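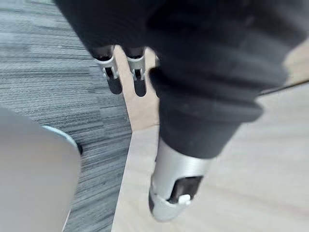
Fig. 13 – Carpet meets wood

Home Products Guides Spares Contact

Section 4: Fitting the Gretulow cover strip

Carpet and wood have never got on. One squashes and the other doesn't, and the line between them is where people stub toes and lose earrings. The Gretulow strip covers that line and holds the carpet edge down. It won't level two floors of wildly different heights, whatever your brother-in-law says. If the step is more than you'd care to walk over in socks, use the ramped version (part 1341) and turn to Section 5.

You will need: tape measure, pencil, junior hacksaw, metal file, sharp trimming knife, screwdriver, drill, vacuum cleaner. The screws are in the small bag. The even smaller bag holds the spare screw.

CAUTION: Check for pipes and cables before drilling. Some builders run them straight across doorways, presumably for fun.

1. Vacuum both sides of the join. Grit under the base plate will creak at night for as long as you own the house.

2. Open the door fully and close it again over the join. Mark the line of the closed door lightly on the wood in pencil. The strip should sit under the door, so that neither room gets a view of the other's floor.

3. Measure the gap between the door frames at floor level. Measure it again. Use the smaller number if they differ, and they will.

4. Cut the base plate and the top cover separately. File the cut ends until you'd be happy to run a thumb along them, then don't.

5. Lay the base plate along the join with the toothed side towards the carpet. The screw holes go over the solid floor and never through the pile, which will wind itself round the drill bit with real enthusiasm.

6. Mark the holes. They are 70 mm apart. If a hole lands within a finger's width of a cut end, skip it and use the next one along.

7. Drill, then screw the plate down by hand, starting in the middle and working outwards. Stop when the heads are flush.

8. Trim the carpet a little at a time so that it reaches the teeth without bunching. Press it on with the flat of the screwdriver handle.

Note: Carpet can be cut twice. It can't be cut back to the length it was.

9. Set the top cover in the groove at one end and press along it to the other. You should hear a run of clicks. Silence in the middle means a screw head is standing proud. Lift the cover, see to the screw and start again.

10. Close the door. If it scrapes, the door needs planing and the strip is blameless. See the Sandhu Door Trimming leaflet, number 203.

Cleaning

Wipe the cover with a damp cloth and no polish. A polished strip in a doorway is a slide. Vacuum along the carpet edge in line with the strip; going across it tends to pull up tufts.

Sandhu Floor Fittings, Vurport | Contact us | Copyright Sandhu | Back to top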